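Kids' Corner > Plants and Flowers > Pretend Flowers, Real Secrets

Pretend Flowers, Real Secrets

I have a confession. When I was seven, I watered a pretend rose for a whole summer. It stood on my grandma's windowsill in Porkness and I gave it a little drink every single morning, and Grandma let me! I only found out when I bumped the vase and the rose's head popped off its stem, *plop*, just like a bottle cap.

I put it back on (very quietly), and I've been curious about pretend flowers ever since. So let's take a good look at how they work, and what they can teach you about the ones that grow in the ground.

What are they made of?

Lots of pretend flowers are made of cloth and plastic. The petals are often thin fabric called polyester, the same kind of stuff you might find in a raincoat or a party dress. People call them "silk flowers" even when there isn't any silk in them at all. Long ago many of the fancy ones really were silk, and the name stuck.

The petals get cut out a bit like cookies. A sharp metal shape presses down through a stack of cloth and out come lots of petals at once. Then the petals are pressed in a warm mold so they curl. A flat petal looks like confetti, but a curled one looks like it grew! After that somebody slides the petals onto a stem, small ones first and big ones last. The stem is usually plastic, and plenty of them have a wire inside so you can bend them.

My friend Teodor Strand has a flower shop in Torkport and he let me take an old cloth rose to pieces on his counter. I laid all the petals out in rings, from the tiny ones to the big floppy ones. Putting it back together took me 19 minutes and it came out looking like a cabbage.

How does a rose fit so many petals in?

A rose packs its petals in a spiral. The ones in the middle are wrapped up tight, and each new one overlaps the ones before it. Next time you see a rose, look straight down into the top of it and try to follow the swirl with your eyes. I always get lost halfway.

Now look at the leaves. What you might think is one leaf on a rose is really a whole team of little leaves called leaflets, all sharing one stalk. Five is very common, and seven happens too. There's one at the tip and the others sit in pairs along the sides. Run your eye around the edge of a leaflet and you'll see tiny teeth, like a bread knife. The grown-up word for that is *serrated* (say it "suh-RAY-tid"). People who make good pretend roses copy the teeth as well, and people who make lazy ones don't bother. That's a great way to tell which kind you've got.

And what about hydrangeas?

Say it "hi-DRAIN-juh." This is the big puffy one that looks like a pom-pom. It's my favorite, sorry roses.

A hydrangea head is made up of loads and loads of small flowers squished together. Each small flower is called a floret. The showy parts that look like petals are really called sepals. On most flowers sepals are the little green bits that cover the bud, but on a hydrangea they've gone and dressed up for a party.

Some real hydrangeas can change color too. If the soil is acidic, the plant can soak up a metal called aluminum, and the flowers turn blue. In other soil the same plant can be pink! My aunt's bush in Porkness was pink the June she planted it and had gone purply blue two years later. Not every kind does this. White ones mostly stay white. Pretend hydrangeas stay whatever color they were dyed, unless you leave them in bright sun for ages, and then they fade.

Try this: make your own bunch

You'll need a few stems, some loose leaves and something to stand them in. A basket is good and so is a jam jar. Ask before you borrow anything from the kitchen.

Spread everything out on a table first so you can see what you have. Put the biggest, puffiest flower in before anything else. Let it lean over the side a little, it looks friendlier that way. Then add a rose, and poke leaves into the gaps last. Leaves are terrific for hiding stems. If it all looks wonky, pull it out and start over. I do that every time.

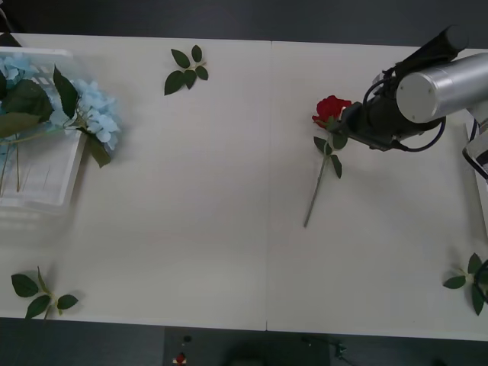 Oh, and save your leftover leaves! I keep mine in an old Oslow tea tin, and a spare sprig can rescue a bunch that has a bald spot. When your pretend flowers get dusty, brush them with a dry, soft paintbrush, from the middle of the bloom out to the edges. And please don't water them. I've tested that one for you.

Comments

MapleAndMoss: My daughter checked every rose in the house for teeth. We have two lazy ones.

torkport_gran: I still call it a "hi-DRAN-jee" and I'm too old to stop.

Benji age 8: my hydranja is blue. can i make it pink with juice

PaperKite: Benji, please don't try juice, ask a grown-up about garden lime!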